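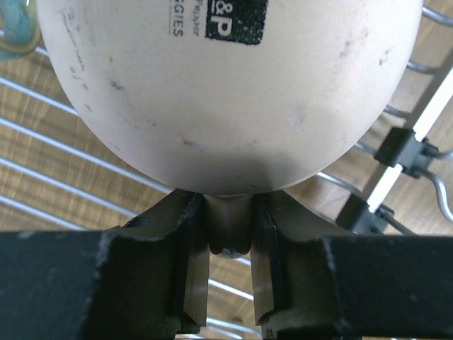
2018年12月24日

年底把明年上半年的采购单理了一遍。预算还是老样子,自己掏钱,上限定在2105元,超出的部分一律推到八月以后再说。写在这里,主要是方便自己到时候对账。

先说现有的东西。机械臂是二手的Grondano,夹爪是Jidex的平行两指,腕部装一个小相机。臂本身没什么可抱怨的,重复定位够用,噪音也能接受,明年不动它。要花钱的地方都在末端。

第一项,指面。夹爪外壳上有不少划痕和磕掉漆的小缺口,这不影响使用,我不打算管。要换的是指面。Jidex原装指面一对52元,Horden有一种兼容的,一对29元。两种我都用过。原装的贴合好,装上去不用调;兼容的孔位略偏,要把螺丝先拧松,对齐以后再慢慢紧。手感上差别不大,夹硬东西的时候基本分不出来。这次的打算是买一对原装留着录数据用,兼容的多买几对,平时调试随便磨。

另外想试试软一点的贴片。现在两片手指都是窄而直的,夹餐具、夹金属丝之类的细东西很合适,碰到大的圆东西就难办,接触面只有一点点,稍微歪一下受力就不对。一开始想过换三指夹爪,看了一圈价格,一个就要吃掉全部预算,还得重写一部分控制代码,放弃了。贴片便宜,不行就撕掉。

第二项,相机。这是今年纠结最久的一项。腕部相机离手指近,看指尖很清楚,但物体一大,靠近以后大半个画面就全是它,后面的架子和桌面只剩边上一点。想判断物体整体在什么位置,单靠这一路不够。有三个办法:换一个视角更广的腕部相机;把现在的相机往后挪;或者在桌边再加一个固定相机。

换广角要重新标定,边缘畸变也得处理,Klinhom那一款我问过,交货期还不确定。往后挪要重新打支架,支架长了,臂靠近架子的时候容易蹭到。算下来还是加固定相机最省事,腕部那路保持原样,旧数据也能接着用。Klinhom的入门款正好有货,这一项占了预算的大头,单子上其他东西都是围着它剩下的钱排的。

第三项,杂件。线材、扎带、备用螺丝、两个桌边夹具。螺丝这种东西单价低,每次都是凑运费时随手加的,结果抽屉里攒了很多用不上的规格,要用的那种反而缺。这回先把夹爪上每颗螺丝的规格抄下来再下单。运费一单10元,尽量合成一单,Horden缺货的就等,不拆开买。

还有一笔容易漏的是抓取对象。碗架、球、旧杯子,单独看都不贵,一年下来也是一笔钱。金属丝的沥水架不换,反光确实麻烦,亮线会干扰边缘检测,可是家里厨房用的就是这种,换成哑光的等于把题目改简单了。测试用的物件也尽量用旧的,表面带污渍、带字的都行,全是干净的纯色物体,训练出来的东西一拿到别处就不灵。这一项明年只留很少的钱,先从家里找。

不买的也记一下,免得哪天晚上刷网页一时冲动:

- 三指夹爪,太贵
- 力传感器,想要,但现在的任务还用不到那个精度
- 新的工作台,木头桌面虽然有点旧,很稳,继续用
- 第二台Grondano,没有地方放

下单顺序是先相机,再指面,最后杂件。相机到货以后要先装上跑一遍,确认两路能同步,再决定要不要加一根带屏蔽的线。去年吃过亏,配件和主件一起买,主件型号换了,配件全部白搭,退货还倒贴了运费。

指面更换周期我一直没有认真记录过,都是看着磨得差不多了就换。从下一对开始,打算在盒子上写装上去的日期,顺便记一下主要夹的是什么。这样到八月补货的时候,原装和兼容的哪种划算,能有个准数。

表格里还剩一点零头没有分配,先空着,留给断掉的线。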